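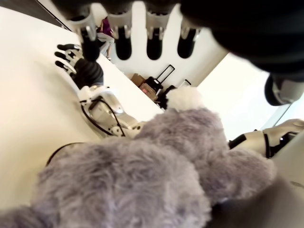
About Dillbridge

Most "about us" pages for toy companies tell you the founders had a dream. We had a storage room full of other people's plush toys and a growing suspicion that half of what gets said about soft toys is made up by whoever is selling them. "Huggable" means nothing. "Premium plush" means nothing either, as far as we can tell, and we have asked.

Dillbridge looks at stuffed animals for shops, libraries and preschools that have to buy them and then live with them. We started with 2 tables and one shelf. We have more shelves now and the same attitude.

What we do

A toy comes in, we take it out of its wrapping, and it goes on a plain white table. Then it gets handled. We look at how the fur lies after it has been pushed the wrong way, whether a tuft stays where it was sewn, whether the face still looks like a face from the side. Long fur gets extra time. Shaggy toys photograph beautifully in a catalog and are a pain to keep decent in a reading corner, and we have yet to read a catalog that says so.

Color is another sore point. Purple is the worst. The same toy can look lavender on a white table and plain gray up close with the light behind it, and the supplier will have called it something like "twilight." We write down what we see and from how far away.

Then there is the question of what the thing is supposed to be. We keep a light purple one with a white belly and white paws that could be a small bear, or could be something else, and we have stopped arguing about it. Children don't mind.
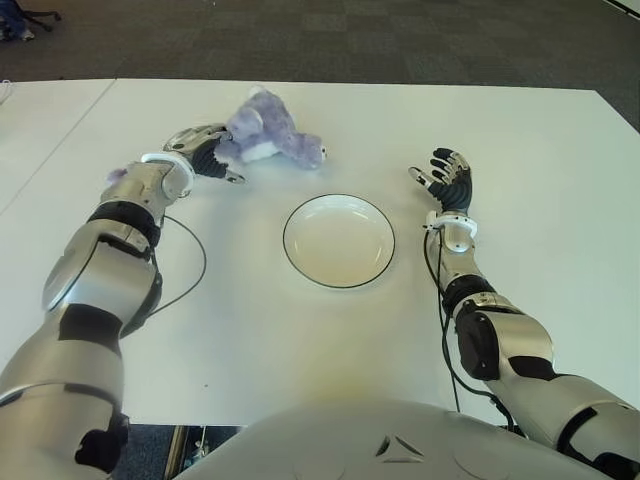
We do mind when the label says bear and the product sheet says bunny, as happened to us in March, because the person ordering 50 of them for a school district has a right to know which one is going to show up. We sent that sheet back. It came back to us with the word "friend" in place of both.

Bowls, cups and other props

Plush toys get used in play, so we put them next to the things they'll be played with. A white bowl is the usual one. Pretend meals account for a large share of what happens to a stuffed animal in a preschool, whatever the box says about "emotional learning." Our questions are dull: does the toy sit up at the bowl or flop over, and does the fur end up in it?

The Prurora sheets

Prurora is the name we gave our notes. Each sheet covers one toy, fits on one page and has no stars, badges or scores out of ten. We tried scores for a while. People read the number and skipped the rest, and the number was the part we trusted least. As of 2025-05-21 there are 2,105 sheets on file, up from 2,000 at our last update of this page. Some of the early ones are thin, and we are redoing them slowly.

Who pays for this

Fair question, and we wish more companies in this business answered it. Buyers pay us. Toy makers don't, with one exception: Trarnurer, a small maker of washable covers, rents shelf space in our building. We don't review their products — you'll have to look elsewhere for that. Semaan handles our shipping and has no say in what we write.

What we don't do

We don't certify anything. We are not a safety lab, and a Prurora sheet is no substitute for proper testing by people with the right equipment. We don't claim a toy will help a child sleep. We don't pick a toy of the year — we did once, and regretted it by the following spring.

If you buy plush toys in quantity and want a second opinion, write to us and tell us what the catalog promised. Please send the catalog page too.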